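Visit to the Tessier cabin systems workshop, Trakodville

Four of us from the club went out to Trakodville on 25 June 2019 to see where Tessier looks after seatback screens and moving maps for regional airlines. Odette Joly met us at the front desk and had our visitor badges ready. Safety boots weren't needed, but phones had to go in a locker before the repair floor. Hervé Guérin had left his hearing aid remote in the same pocket as his phone and had to go back for it.

The first stop was a meeting room on the upper level, where Odette went through what the company does. Tessier doesn't build screens. It takes them in from airlines when they fail or when a cabin is being refitted, tests them, replaces parts and sends them back with the paperwork. Last year 2,384 units came through the building. The commonest faults are worn touch layers and headphone jacks, and most of the headphone jacks go because somebody stands up with the plug still in.

From there we went down to receiving. Each unit arrives in a foam-lined case with a tag showing the aircraft registration and seat number. Jérémie Lebrun, who runs receiving, said the seat number matters more than you'd expect. If the same seat turns up twice in a year the fault is usually in the wiring under the floor, and the airline gets a note telling it to look there before fitting another screen.
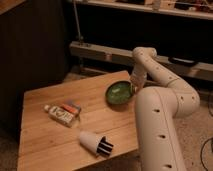
Trakodville Aviation Enthusiasts' Club – Visits Group

The moving map office was what most of our members had asked about. It is a small room with six desks. The software is called Etum, and the people there keep the place names, coastlines, airport lists and translations up to date for the airlines that use it. The full list for one of the larger customers has 3,305 place names, and each has to be checked at every zoom level so that labels don't sit on top of one another.

Quentin Millet showed us how a change gets made. An airline sends in a request, usually a new destination or a spelling. Someone in the office makes the edit, a second person checks it against the source the airline has approved, and a test version is run on a bench screen for the length of a typical flight. The airline then signs off. Updates go out on a fixed cycle, so a name corrected the week after a release can wait months before a passenger sees it. The next cycle closes in August.

Sheila Crabtree asked who decides which names appear. Quentin said the airline does. Etum comes with a standard set, and the customer can pick the language, the order of languages and how many towns are shown. Lakes and mountain ranges draw the most letters from passengers. One carrier had a run of complaints about a lake in northern Ontario that had been labelled with the name of the next lake over. The error had been in the source data for years.

We each got a turn at the bench screen. You can set it to any route and speed it up, and we ran Vancouver to Halifax in 10 minutes. The plane symbol is drawn far larger than scale, and when it was sitting over Winnipeg it covered most of southern Manitoba. Hervé asked whether it could be made smaller. It can, but airlines like it big.

The last part was the vibration and heat room, which we saw through a window. Repaired units are left running there overnight before they go back in their cases. A unit that restarts even once goes back to the repair bench with a new tag.

Lunch was in the staff canteen: soup, sandwiches and butter tarts. Jasen, the catering firm, also supplies the airport across the road, and the prices are a good deal lower on this side.

Notes for anyone going on the next visit. Parking is behind the building, off the service road, and the sign is easy to miss coming from the east. The stairs to the upper level are steep, but there is a lift if you ask at the desk. The map office gets warm in the afternoon. Tessier can take 60 visitors a year in total, in small groups, so names should go to Sheila early.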